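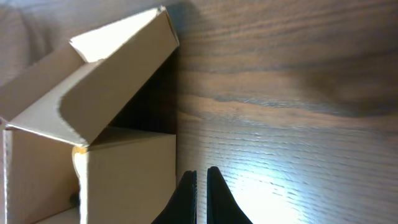
Last changed: 2024-04-25

# Hastora slow roasting pot with lid

The Hastora is an oval pot with a heavy lid, made for meat which must cook for a long time at low heat. It is sold by Ó Gríofa, our family kitchen shop, and we have it in two sizes. A shoulder of lamb fits well in the small one. For a whole goose or a big piece of beef please take the large one.

The pot is cast iron with enamel inside and outside. You can use it on gas, on an electric plate and in the oven. It should not go in the microwave.

## Sizes and prices

| | Small | Large |
|---|---|---|
| Volume | 4.5 litres | 9 litres |
| Price | €100 | €174 |
| Colours | cream, dark green | cream |
| Spare lid knob | included | included |

The dark green in the large size will come again in May. If you want one kept for you, write to Sorcha Horgan at the shop and tell her your name and telephone number.

## Before the first use

Wash the pot by hand with warm water and a little soap, then dry it well, also the rim where the lid sits. The rim has no enamel and it can rust if it stays wet. Put a few drops of oil on it with kitchen paper.

## Cooking with it

Let the meat stand outside the fridge for half an hour. Brown it in the pot on medium heat, never on the highest, and take it out. Fry the onions in the same fat, add one glass of stock or cider and put the meat back. Close the lid and place the pot in the oven at 140 degrees. A lamb shoulder of two kilos needs four hours. Do not open the lid in the first three.

The lid has small points on its inner side, so the steam falls back on the meat as drops. For this reason you need less liquid than in a thin tin, and if your usual recipe says half a litre, begin with half of that.

For a brown crust, remove the lid for the last 20 minutes and raise the heat to 200 degrees.

## Cleaning

Burnt places come off when you fill the pot with warm water and one spoon of baking soda and leave it for the night. Please use no steel wool. The dishwasher does not break the pot but the enamel loses its shine after some time.

## Parts which fit

- Dilell roasting rack, large size only, €47
- Ruteck silicone handle covers, one pair, both sizes
- Lid knob in steel, for ovens over 220 degrees

## Delivery and returns

We send inside Ireland in two or three working days. The large pot is heavy, so please do not lift the parcel by the tape. You can return an unused pot in 30 days. For a chip in the enamel at arrival, send a photo to Lorcan Geraghty and he will arrange a new one.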